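Gistia Learning > Science Pages > Ages 8 to 11 > Shapes and Materials

Why Woven Things Are Strong

Weaving is a way of making a sheet or a container out of long, thin pieces. The pieces go over and under each other. Cloth is woven. So are many baskets, chair seats and fences. A single strand of most weaving materials bends easily, yet the finished object keeps its shape and can carry a load. This page explains how that works.

Words You Need

Strand: one long, thin piece of material.
Stake: a strand that forms the frame of a basket. Stakes start in the base and turn up to form the walls.
Weaver: a strand that goes in and out between the stakes. The person doing the work is also called a weaver, so read carefully.
Rim: the band that finishes the top edge.
Friction: the force that resists sliding when two surfaces touch.

What Holds It Together

A plain basket has no nails in it, and many have no glue. It is held together by friction. Each time a weaver passes a stake, the two press against each other. One crossing gives a small amount of friction. A basket has a great many crossings, and the small amounts add up.

Try pulling one thread out of a scrap of loose cloth. The first part comes out easily. If the thread is long and the cloth is tight, the pull gets harder, as more crossings are gripping it. Tight weaving has more crossings in the same space, so it slips less. 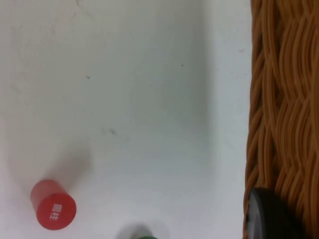 How a Load Spreads Out

Put a stone on a single strand held at both ends. The strand sags, and all of the weight is carried by that strand. Now put the same stone on a woven sheet. The strands under the stone are pushed down, but they cross other strands, and those are pulled down too. The weight is shared.

Engineers call this load sharing. It also explains why a basket with one broken strand can often still be used. The strands next to the break carry a little more than before. If several strands break in one place, the hole grows and the basket should be mended.

Three Common Weaves

Plain weave: over one, under one. On the next row, the order is swapped. This gives a firm, even sheet.

Twill weave: over two, under two. Each row moves along by one stake, which makes slanted lines. Twill bends more easily than plain weave.

Twining: two weavers are used at once. One goes in front of a stake while the other goes behind it, and they cross before the next stake. Twining grips the stakes firmly and is often used near the base.

Materials

Basket makers have used willow, cane, grass, reeds, bark and split wood. Willow is normally soaked first. Water makes the rods bend without cracking. When they dry, they stiffen in their new shape. Yasir Lashari, who teaches willow work at the Simões craft center, cuts his rods in January, when the leaves are off and the sap is low. Dried rods with the bark left on may need to soak for 8 days. Rods with the bark removed need much less time.

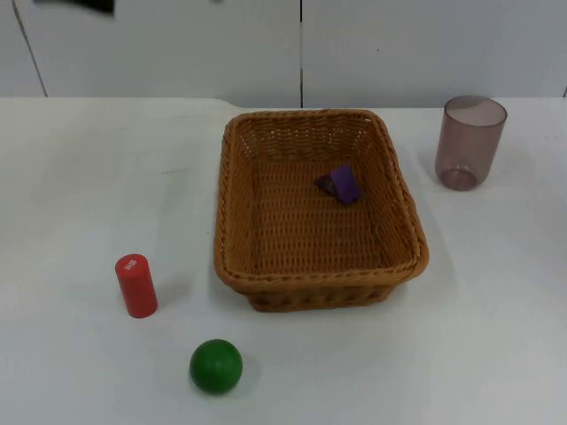 Rattan is a climbing palm. Its stem is solid, unlike bamboo, which is mostly hollow. The outer skin is peeled off in strips and sold as cane, and the core is cut into round or flat lengths. Synthetic rattan is made to look like it, and the tan and light-brown strands of the shallow basket on the white tabletop are of this kind. Plastic strands do not need soaking, and they do not rot in damp places. They do not break down in a compost heap either, so a worn-out plastic basket has to be thrown away or recycled.

Test It Yourself

You need thin card, scissors, a ruler, tape, two books of equal height and some coins.

1. Cut 8 strips of card, all the same length and width.
2. Lay 4 strips side by side. Weave the other 4 across them in plain weave - over one, under one.
3. Push the strips close together and tape the outside edges.
4. Rest the sheet across the gap between the books. Add coins to the middle, one at a time, and write down how many it holds before it falls.
5. Do the test again with one loose strip. Compare the results.

Raghavendra Varma, who checks our science pages, suggests changing one thing at a time. Use wider strips, or try twill, but do not do both in the same test.

Next: Knots and Loops | Ropes | Felt | Glossary | For Teachers

Contact Gistia Learning | Copyright Gistia | Back to top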